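Back at it, with a bottle of Stusdale

Monday, September 15, 2025 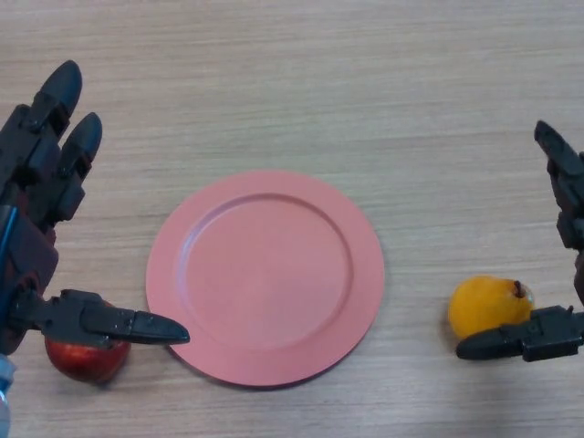
Apple, pink plate, pear.

OK so. It's been since March. I know. Two drafts sitting in the folder the whole time, one about a rye I ended up not liking enough to write about and one that was just the word "cinnamon" and a question mark. Neither is getting finished. Starting over with apple brandy, because that's what I've been drinking since the evenings got cooler and because I finally opened the Stusdale.

Some background for anyone who came here for whiskey and is already reaching for the back button. Apple brandy is whiskey's next door neighbor. Cider instead of beer, still goes through a still, still goes in a barrel (mostly). If you like bourbon you have no excuse. If you like Scotch you'll complain it's sweet for the first glass and then stop complaining.

I've had three open on the shelf over the last few weeks. Stusdale, Bloxham, and a pear one from Presis that I bought on the same order to get over the free shipping line. Tasted them side by side on two different nights, then again one at a time, because side by side always makes the loudest bottle win and I don't trust it.

Stusdale first.

Bought this at the distillery shop, back in the spring. Long drive, longer than the map said. Small place, one room for tasting, the rest is barrels and a forklift you have to walk around. They pour you four things in little plastic cups, and I was driving so I got through about a cup and a half total and sniffed the rest. Sniffing is underrated. I picked the bottle on smell alone and I would do it again.

Bottle number 230, written on the label by hand. 8 years in used bourbon barrels. No color added, they say, and it does look pale for its age, kind of a weak tea.

Nose: baked apple right away, the bottom of the pan part where the sugar's gone dark. Then something like a new cardboard box, which sounds bad and isn't. A little vanilla. After ten minutes in the glass it gets a cidery, leafy thing, fallen fruit in wet grass. I kept going back to that. Could have just smelled it all night.

Taste: drier than the nose. That surprised me. You expect pie and you get apple skin, tannin, black pepper, a bit of clove. Grips the sides of the tongue. Thin for a second in the middle and then it comes back.

Finish: long, warm, a little bitter, walnut shell maybe. The bitterness bugged me on night one and was my favorite part by night three. Not sure what that says.

With water: a few drops, no more. I drowned one and it went to cardboard completely. Don't be me. A single ice cube did the same thing but slower.

Would I buy it again, yes, if I was going that way. Would I drive out only for that, probably not, but there's also a good sandwich place near there and between the two you've got a day.

Bloxham.

This is the easy one. You can get it in a normal store, at least around here, and it's cheap enough to pour in a cocktail without feeling sick about it. Younger, they don't say how old. Hotter too. The nose is green apple candy and a bit of nail polish if you stick your face in too soon, so give it a few minutes. Taste is sweet up front, caramel, more of that candy, then heat, then gone. Short finish. Nearly no finish really.

I'm making it sound worse than it is. It's fine! It's more than fine in an old fashioned. Two ounces, a small spoon of maple syrup, two dashes of whatever bitters you've got, stir it longer than you think, orange peel. I've made that more times than I want to write down. My sister in law doesn't drink brown liquor at all and asked for a second. Also good with hot cider in a thermos for anybody with kids in soccer, and that's all I will say about the thermos.

Neat, though, next to the Stusdale, it just shouts. This is what I mean about side by side. On night one I had the Bloxham ahead for the first couple sips because it's bigger and sweeter and my mouth is apparently a child. By the bottom of the glass I was bored with it.

Presis pear.

OK I don't really know how to write about this. Clear, no barrel, just pear. I've had maybe four pear brandies in my life and two of those were at somebody's wedding. So take all of it with salt.

It smells so much like a pear that it's almost annoying. Ripe, about a day from being too ripe. Some white flower stuff behind it that I can't name, and a little bit of fresh dough. Then you sip it and the fruit steps way back and it's all clean spirit and pepper and a bit of almond, and only after you swallow does the pear come back up. So it goes pear, no pear, pear. Weird shape for a drink. I like it.

Served it cold from the freezer first, because the guy at the store told me to. Wrong call for me. All the smell disappeared and what was left was basically vodka that went to a nice school. Cool room temperature is a lot better. Small glass, the kind with a narrow top. I used the little stemmed ones we never use and now we use them.

It's a small bottle, too, a half, and costs as much as a full size of the Bloxham. I understand there's a ridiculous amount of fruit in each one. Still stung a bit at the register.

Things I tried that didn't work:

Pear brandy in a gin and tonic type drink. Tonic flattens it. Soda is OK, with lemon.

Stusdale with dark chocolate. Everybody says chocolate. Too much bitter on bitter, I tasted nothing for a while. Sharp cheddar on the other hand, wow. The old crumbly kind with the crunchy bits. Do that.

Mixing the last inch of Bloxham with a little of the Presis. I was trying to be clever at eleven at night. Tasted like a scented candle.

Scores, because I get emails when I leave them out. Same scale as always, out of ten, five is an ordinary drink I'd finish at a party.

Stusdale, 8
Presis pear, 7
Bloxham, 6 neat, but go up a point if it's going in a cocktail

Somebody's going to tell me the eight is generous. Maybe. I took it down to a 7 for a day and then put it back. It's my blog.

Couple of housekeeping things while I'm here. The comments were broken for most of the summer, which I didn't notice becuase I wasn't looking. When I logged back in there were 1,102 of them waiting to be approved and as far as I can tell every one was about roofing or watches. I deleted the lot. If you left a real one and it vanished, sorry, leave it again. I've turned on the thing that makes you check a box.

The old list of reviews on the side is also half dead links. I'll fix it when it rains.

And a few people wrote asking if I'm still doing the cheap bourbon series. Yes. There are three bottles in the closet for it, bought and paid for, and one has a plastic horse on it. It was on the bottom shelf and I have no idea what to expect.

Before that though, there's one more apple thing I want to get to. Sitberg, up past the reservoir, used to do only cider and put in a still a few years back, and their first aged brandy is supposed to be out this fall. I've had the unaged version, out of a sample bottle with masking tape on it. Rough as anything, but there was a smell in there like an attic full of apples, and I've been thinking about it on and off ever since. They're only selling it at the door. So that's another drive. I'm told to call first as they close whenever the pressing gets busy, and the phone just rings, so I've been trying at lunch.

If anybody has already been up there and tried it, let me know what they're charging. And wether they take cards. The cider side didn't, last time, and I had to go all the way back down to the gas station for cash and then they were shut when I got back.

More next week. Or the one after.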